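4.2 Pattern placement and seam matching in pieced cotton tops

The tops in the Zonddale set were pieced from 50 printed cottons, each cut with the same rotary ruler and sewn on the same machine. Rathore and Bhattacharjee cut all blocks; Kandpal did the piecing and did not know which tops would be measured. Prints were sorted into two groups before cutting. Directional prints have a clear top and bottom, while radial prints repeat around a center point.
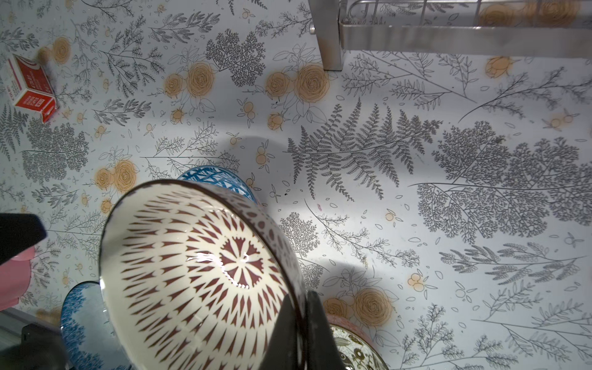

Figure 3. Radial motif on a glazed bowl, with petal shapes at the center and darts in rings around them.

Seams were measured at every corner where four patches met. Across the full set this gave 3830 corners. A corner was counted as matched when the two seam lines met within the width of one thread. Blocks that had been pressed open matched more often than blocks pressed to one side — the reverse of what we saw in the small Runen trial, where a heavier thread was used.

Makers who joined the workshop in May were asked to lay out 300 blocks on a flat surface before sewing. Most turned the directional prints to face one way and left the radial prints as they came off the pile. Fitzgerald noted that large florals were often moved twice or more before the maker was satisfied, and that small prints were rarely moved at all.
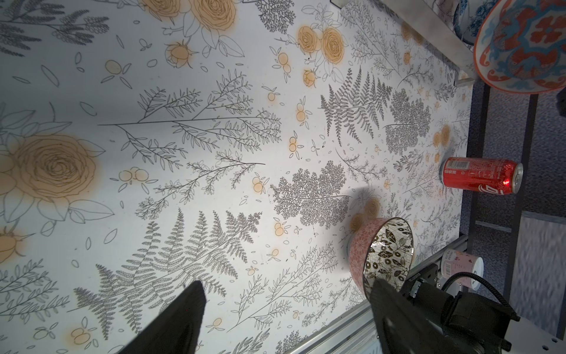 Does the scale of the print affect how well the seams match?

Scale had no clear effect on matching in our set. It did change how easily a mismatch was noticed. Readers shown finished tops found fewer errors in busy prints than in solids, even when the measured gap was the same. We return to this point in Section 5, where the quilted samples from Rawat are compared with the unquilted tops.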